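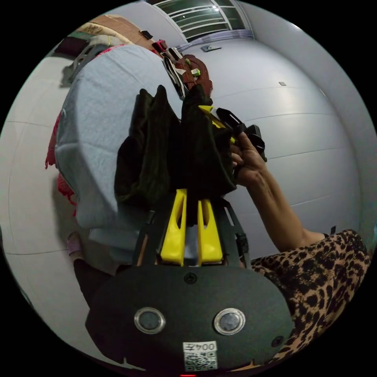 Filed under: Club lists > Robotics > Build and Data

Re: [vuvosdale-robotics] folding runs, what do we still need before Culleck

Sorry for the slow reply, marking all weekend and then the bus. Answering in between the lines, then a list at the bottom. Please read the list even if you skip the rest.

> Hi all,
>
> I went through everything on the shared drive last night. We have
> 1,224 clips counting the ones from June, but a lot of the June ones
> are the towel and nothing else. I thought the plan was clothes?

It was clothes. Is clothes. The towel ones were us learning how to hold the things, I'd keep them in a seperate folder and not train on them. Don't delete though.

> Also 58 of them won't open in Baltix at all. It just sits there on
> the loading bar. Is that my laptop or is it everyone?

Everyone. It's the ones where somebody pulled the cable before the save finished. Re-exporting fixes most. The rest are gone, let them go.

> And a question from the first years: do we want the neat folds only,
> or the messy ones too? Some of them have been stopping and starting
> over every time a sleeve goes wrong.

Messy ones too!! Please tell them to keep going. If the sleeve goes wrong, fix the sleeve, keep recording. A clip where the fold gets rescued is worth more to us than a perfect one. Starting over just makes a pile of short clips that all begin the same way.

> Last one. Dark clothes. The model was awful on them at the June
> practice and I think we should just bring light ones to Culleck.

We can't pick, sadly. The rules say the organisers hand you the basket. So dark clothes it is, dark green, black, dark on dark, the lot. I know it's miserable to look at. That's why I've been asking for them.

> Thanks, and sorry for the long email

Not long. Mine's worse.

OK the list. Same order you'd do things in.

1. Before you start

Check the label. Our pair are the 004 ones, and the character after the number is how you tell one from the other. Write the whole label in the log, not just 004. Wipe the two round windows on the back with the soft cloth (NOT your sleeve). Look for the little red light.

2. Bed and soft surfaces

Clothes bunched up, not laid out flat first. Pick up from the bunch. I want jackets and knits here mainly, on top of sheets and blankets, with other stuff lying around them. Leave the other stuff. Last time somebody tidied the whole bed between takes and we ended up with sixteen clips — yes 16, I checked — that look like a hotel. One garment per clip is fine. Keep the wrist loose, if you grip hard the fingers skid off the fabric and you get a handful of nothing.
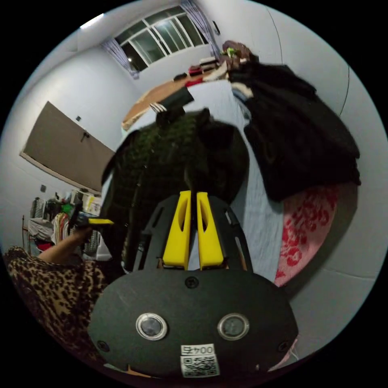

3. Table

Harder than the bed because things hang over the edge and then their own weight drags them. Do it anyway. Start with the garment partly off the table and bring it back on. Someone can help steady the stack, a hand in the shot is OK, a glove is OK too. What's not OK is passing the garment to each other halfway through, that's a two-person fold and the scoring has no idea what to do with it.

Go round the table if you can, don't do every one from the same chair.
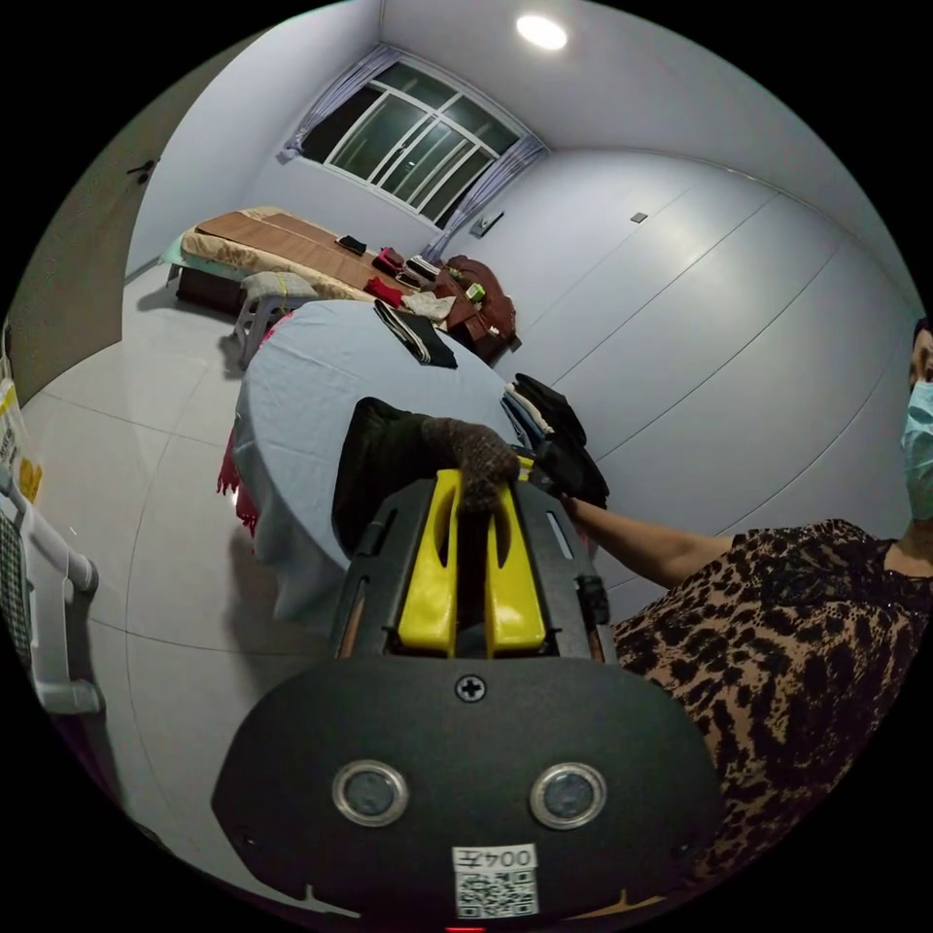 4. After

Charge both. Upload the same day, please, into the folder with the label on it. Then open one clip in Baltix to check it's actualy there. One is enough.

5. Still short of

- zips, any garment with a zip
- stripes
- anything inside out
- socks, but only if you're bored

We need nine more good sessions and I'd like them done by the end of July 2018, so there's time to retrain before the bus to Culleck. If you can host one, reply on the list and not to me, my inbox is a swamp. Any room with a table and a bed or a couch. Don't clean up for us.

Spare finger pads: Từ still has the yellow ones in stock, I'm putting in an order tonight, shout if yours are worn. Nearly everybody said yes to the last order and then forgot to collect, so they'll be in the drawer under the printer this time. With a sign on it.

Vuvosdale room is locked after supper this week, exams. Use the side door before that.

Running for class — more later about the bus money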